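Search this site Enter keywords Go

Who gets to sign a print

Went to the Gamville print fair on Sunday and came home annoyed. Not at the work, the work was mostly good. At the labels.

Every wall label gave one name. The artist. Underneath, the paper, the edition size, the price. A relief print in nine blocks, hand inked, edition of 400, one name. Anyone who has ever stood at a press knows one person did not pull 400 of those. One person drew it, maybe cut it. Somebody else inked and wiped and lined up the corners until their shoulders gave out.

So where's the printer? Usually in the back of the catalog. If there is a catalog.

I've had this argument with Ryszard Dudek for years. He says a print is like a song, you want to know who wrote it and who sang it, and nobody asks about the guy who pressed the record. Fine. But the printer isn't pressing records. The printer is in the band. 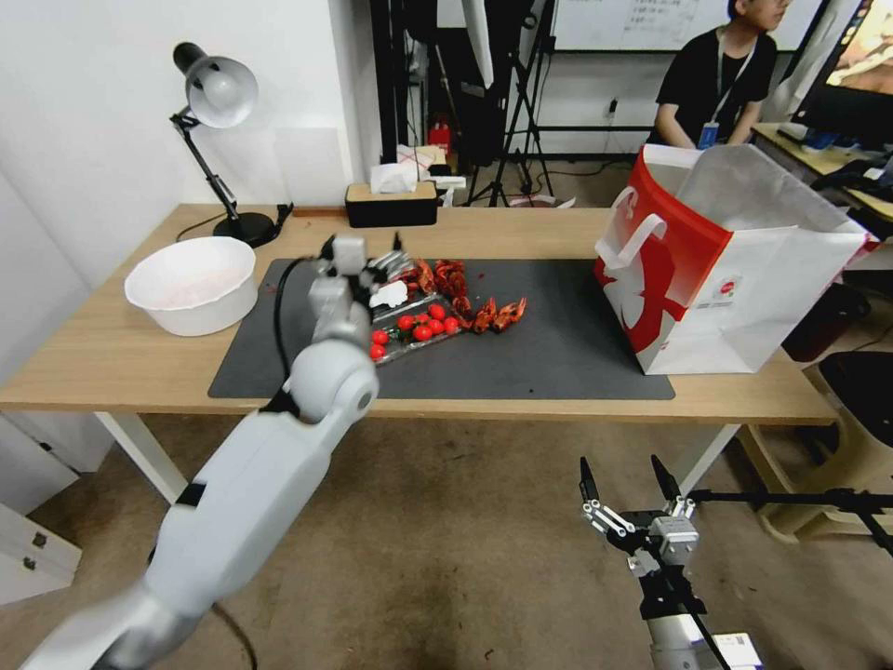

Take Lingyun Pan's river series, the one I kept going back to. Four sheets, deep blue over gray, with a thin milky layer on top that makes the water look lit from under. I asked how she got that layer. She said right away that she didn't, it was Yaqin Cheng at the Fosard workshop, who tried it with more and more transparent base until the blue came through. Pan wanted it darker. Cheng talked her out of it. That is a decision about what the picture looks like, and it's the best thing in the picture.

Her label said: Lingyun Pan.

She'd asked for both names, too. Was told the label template has one line.

One line! Make it two lines.
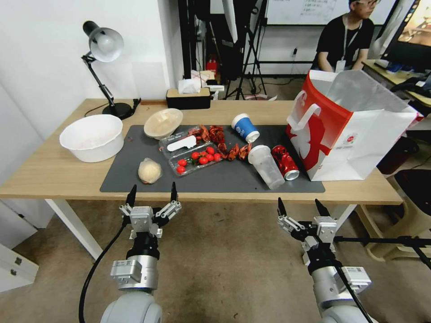
The money part

People get nervous here because a second name sounds like a second check. It can be. It doesn't have to be. Fosard already puts its chop mark in the bottom corner, a little blind stamp you can only find by tilting the sheet. Printers get paid by the job and most I've talked to are OK with that. What they want is for the next artist to know whose hands to ask for. A name on a wall is how you get the next job.

And dealers, please stop telling me collectors get confused. Collectors can tell you which foundry cast a bronze. They can manage a printer.

There is a harder objection and I should be fair to it. Sreekumar Menon cuts, inks and prints everything himself, alone, small editions, and he worries that if every label carries a list of names then his single name will look like less. As if he couldn't get help. I see that. But right now his label and a label with a whole shop behind it look exactly the same, so he's getting no credit for the solo work either. Put "printed by the artist" on his. He earned it.

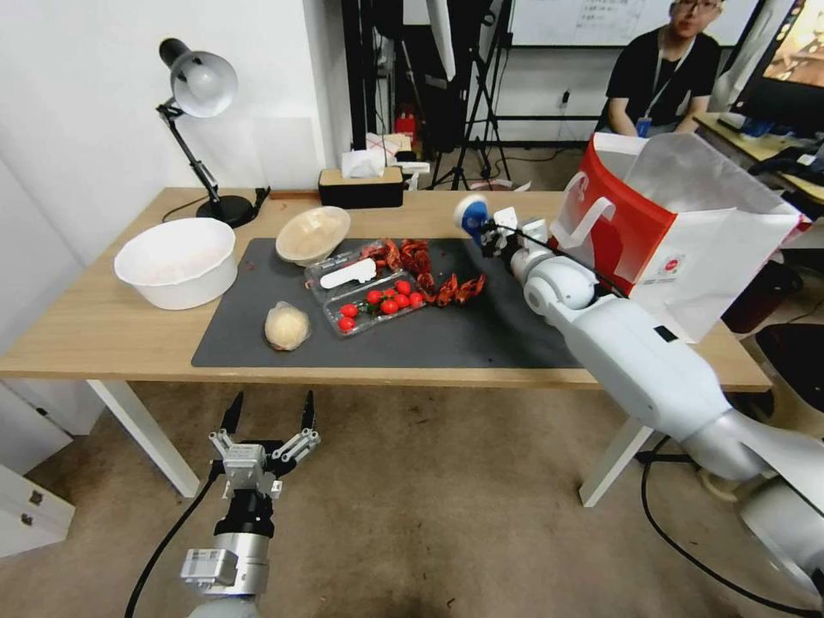 The other thing I hear is, where does it stop. The papermaker? The person who mixed the ink? The kid who swept up? I don't find this as tricky as people pretend. Ask who made choices you can see in the finished sheet. Some weeks that's one person and some weeks it's 3. If the artist isn't sure, the artist can ask the shop, they'll have opinons.

Zhuoran Xia does it already in the small gallery at Awad. Artist on the first line, printer on the second, same size type. No speech about it. I stood there a while watching people read the second line and then lean in to look at the ink again, wich is all I'm after really.

Flelten is hanging its relief show later in February and the labels aren't printed yet, as far as I know. I've written to them. Short letter. If you have work in that show, write to them too, and give them your printer's name, spelled right.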